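Open day at Virklow: can it make me a coffee yet?

Posted by Lise Li

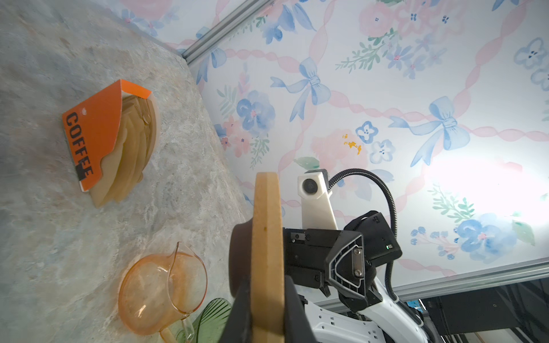 I went to the Virklow open day on a wet Wednesday with one question, which I'd written on the back of my parking stub so I wouldn't get talked out of it. If I paid for one of these machines, would it do the jobs I don't want to do, in my house, with me not there?

Virklow has the back half of an old printing works. You sign in, you get a sticker, and you're sent down a corridor that still smells of ink. The visit was supposed to start at ten. It started at twenty past, when somebody found the key to the demonstration room.

I should say where I'm coming from. I ran a café for years and then managed the back room of a hardware store, so I have spent most of my working life on exactly the chores these firms say they're about to take off our hands. Filling, wiping, stacking, putting things back where they live. I've been hearing that the machines are nearly ready for about as long as I've had a mobile.

The coffee station was the first stop, and it's the one everyone crowded around. A marble-patterned counter, an orange holder marked COFFEE with brown paper cone filters in it, an amber glass server. Flowery wallpaper behind it all, blue bows and pink ribbons, quite like my aunt's spare room. The arm itself is white with a black gripper, and when I got to the front it had hold of a piece of pale wood.

I've no quarrel with the choice of job. Pour-over is a good test. Take the filters. Anyone who has worked a morning shift knows that paper cones stick together, and you part them with a little rub of the thumb that you don't know you're doing. Get two by mistake and the coffee drips through like it's got all day. I asked the young engineer at the rope how the gripper deals with that. He said separating filters was "on the list". I asked how long the list was and he laughed, but he didn't tell me.

Then glass. My old café went through servers at a shocking rate, and that was with people who could feel when one was slipping. A pair of hard fingers is fine on wood, which forgives you. I'd want to see a month of glass before I let it near mine, and I'd want to see it with the counter splashed and somebody's keys left in the way.

What I watched was slow. I had expected slow. The arm would go towards a thing, stop, go again. A man beside me timed one move on his phone and then put the phone away without sharing the result. There was one nice moment when it set a piece down very gently, flat, no knock, and a few people clapped. I didn't clap, but I did notice. Setting things down is harder than picking them up and half my Saturday kids never learned it.

The shop-floor room was next. A second arm, called the Pereck (I took that to be the model, though the sign could have meant the bench), was sorting fittings from a mixed tub into trays. The handout says it got through 3312 pieces in its last long run. That's a lot of elbows and tees. The handout doesn't say how many ended up in the wrong tray, and it doesn't say how often a person leaned in to help. While we stood there, a woman in a grey fleece leaned in twice. When I asked whether her two helps would go in the figures she said that was a question for the office.

I asked the office. The office said they'd get back to me.

Price came up, because I brought it up. Nobody would give me one for buying. There's a trial scheme with a monthly fee of $525, installation extra, and you have to agree to keep the work area the way they set it up. I read that clause a couple of times. A kitchen that has to stay the way it was set up isn't a kitchen anyone in my family has ever cooked in. For a shop it makes more sense. At the hardware store we had a cutting bench that was never moved, and I could picture an arm at one end of it doing one dull job all day.

A fellow from Charbonneau, who make the trays, was handing out pens and told me homes were 12 months off. I asked if he'd bet his car on it. He said it was a lease.

The last part was a talk with slides. The speaker had a graph going up to 100 per cent, with the line dotted for the final stretch. Somebody near the front asked what the dots were, and the answer was that the dots were the plan. There was a good bit on how they practise the same task over and over with small changes to where things sit. I'd have liked more of that and less of the graph.

Lunch was sandwiches from Tilov, the bakery across the road, cut and wrapped by hand. The coffee came out of a steel urn. I had two cups and it was decent.

If you're thinking of going, they run another open day in January. Park on the street behind, as the yard floods. Wear something warm, the demonstration room has no heating that I could find. Ask to see a job done start to finish with no one touching anything, and ask before the talk, as the arms get switched off after it. I left mine too late and the engineer had already gone to get his lunch.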